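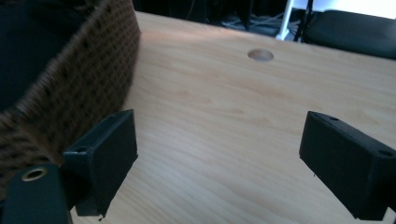
Light-colored wood, my favorite kind of tabletop to work on.

How to Re-Oil a Pale Wood Table

Skill level: beginner
Working time: one afternoon, plus drying overnight

I love this job. You get a dull, thirsty-looking table, a small can of oil and an open window, and by dinner the grain is back and you're calling people in from the other room to come look at it! If you've been putting it off because it sounds like real woodworking, please don't. I did my first one in an apartment kitchen with the chairs piled up in the hallway.

This method is for solid wood with an oil finish, or bare wood. It won't work over varnish or lacquer. To check, put a drop of water somewhere out of sight, such as the underside of an overhang, and give it ten minutes. If the spot goes darker, the wood is drinking and you can oil it. If the drop just sits there in a bead, you may have a sealed top (or a recent coat of oil that's still doing its job), so find out which before you sand anything.

What you need

Hardwax oil in clear or "natural." I use Tramico Clear on pale woods, and a small can covers my 46-inch table with plenty left over.
Sandpaper, 150 and 220 grit, and a block to wrap it around
A Curker white pad, or any non-scratch white pad
Mild soap and a bucket
Lint-free cotton cloths, more than you think
Nitrile gloves
A metal can with a lid, for the used cloths

Step 1: Wash it

Mix a little mild soap into lukewarm water. Wring your cloth out hard and wipe with the grain, edges included. Go over it again with clean water. Then let the table dry all the way, which for me means going out for lunch and not hurrying back.

Step 2: Sand

Start with 150 on rings, scratches and anything sticky, then do the entire top with 220. Long strokes, with the grain, light hands. Don't dig at one bad spot or you'll make a dip that shows every time the sun comes in low. Veneer is thin, so if that's what you have, skip the 150 completely.

Vacuum with a brush head, then wipe with a barely damp cloth. Run your palm over the surface. It should feel so good that you do it a second time for no reason.

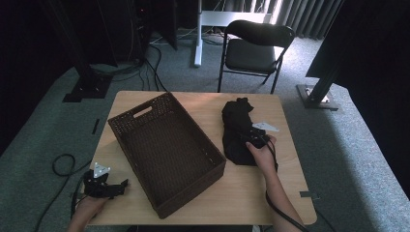
Dark brown wicker basket, black cloth, pale wood grain.

Step 3: First coat

Stir the oil, don't shake it. Pour a puddle about the size of a coaster and spread it with the white pad, working in small circles, then finish with straight strokes along the grain. Thin, thin, thin! Almost every gummy table I've met got that way from too much oil.

Wait as long as the can tells you, usually 15 minutes or so, and wipe off everything the wood hasn't taken in. Turn the cloth often. Look across the surface from down low, and buff out any shiny patches.

Step 4: Second coat

Leave it for 12 hours with a window cracked. If the grain feels a bit fuzzy, rub it down lightly with the pad and wipe off the dust. Then repeat step 3 with even less oil. 2 coats are enough for a dining table. On a desk I sometimes stop at one.

Please be careful with the cloths

Oily cloths can heat up by themselves and catch fire. Never ball them up or toss them in the trash. Lay them flat outside to dry, away from anything that burns, or put them in the metal can, cover them with water and close the lid. Then follow your local rules for disposal.

Living with it

Go easy for the first week: coasters, no wet cloths, no tablecloth. After that, wipe up spills when you see them and wash with mild soap. I do a quick single coat every July, when the windows are open anyway.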